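Chapter 6
Small Things: Sorting, Storing and Caring for Jewellery and Keepsakes

In this chapter you will learn to
sort a mixed collection of small items into workable groups
choose a container that suits the material, the size and how often the item is worn
restring and refasten a simple beaded bracelet
write a storage record that another person in the household can follow

Key terms: temper, clasp, jump ring, tarnish, abrasion, work surface, storage record

6.1 Why small items need their own chapter

Earlier chapters dealt with clothing, bedding and kitchen goods. These are bulky, and when they are put away badly the result is easy to see. A drawer will not close, or a shelf sags. Small items cause a different sort of trouble. A necklace, a pair of earrings and a watch strap take up almost no space, so they tend to be dropped together into whatever dish or tin is handy. Over a few months the strands tangle, the harder pieces scratch the softer ones, and the owner wears the same two items every day for want of being able to get at the rest.

In a class survey at Flandstead, students listed every piece of jewellery and every keepsake small enough to fit in a closed hand that was kept in their homes. The combined list came to 1,569 items. Most were inexpensive. Many were described as gifts, and quite a few belonged to a relative who no longer wore them. The survey did not ask for dollar values, and you will not be asked for them in this chapter either. An item is worth looking after if someone in the household wants to keep it.

6.2 Materials and how they behave

Glass beads are hard and colourfast but chip when they strike one another. Plastic beads are light and tough, though the surface dulls with rubbing. Pearls, both natural and cultured, are soft. They are harmed by perfume, hairspray and perspiration, and should be wiped with a soft cloth after wearing. Imitation pearls usually have a thin coating over a glass or plastic core, and once the coating peels it cannot be put back.

Silver tarnishes in air. Plated metals wear through at the points of contact, generally the clasp and the back of the band. Leather and cord absorb moisture and should not be shut in an airtight container while damp.

Elastic thread deserves a separate mention. It is used in most slip-on bracelets and it perishes whether the bracelet is worn or not. If the thread shows between the beads when the bracelet is lying at rest, it has stretched and should be replaced before it breaks.

6.3 Setting up a work surface

Beads roll. Choose a surface with a little give, such as a bed or a padded table, and cover it with a sheet or cloth that can be gathered up by the corners. A wipeable plastic cover is easy to clean, but smooth beads will slide on it and may settle into the folds. A towel holds them better and is the usual choice for restringing. Work in daylight where you can; mid-morning is good in most rooms.

Have ready a shallow container for items waiting to be sorted, a soft cloth, a blunt needle for loosening knots, and a few small paper envelopes. Then proceed as follows.

1. Lift items out of the container one at a time. If two come out together, lay both down and separate them on the sheet.
2. Fasten every clasp as soon as the piece is free.
3. Group by material first, then by type.
4. Put broken pieces in an envelope with all their loose parts, and write the contents on the front.
5. Shake the sheet out over a tray when you have finished.

6.4 Containers

Shallow containers are preferable to deep ones. A round metal tin is sturdy and costs nothing if it is saved from the pantry, but it has no divisions, and strands laid in it will work their way around each other. Use a tin for one kind of item only, or line it with folded cloth. Divided trays such as the Flirkik drawer insert keep pieces apart but need a drawer of the right depth, so measure before buying.

Activity 6A
Collect up to ten small items from your home, with permission. Sort them by the method in 6.3 and draw up a storage record with columns for item, material, condition and container. Compare your record with the Wultura household record in Chapter 2.
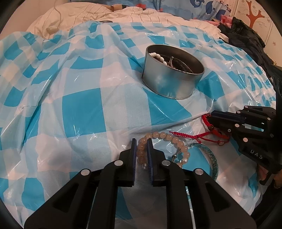 Figure 6.1 A bead bracelet out on a checked plastic sheet, with other pieces still in an open tin.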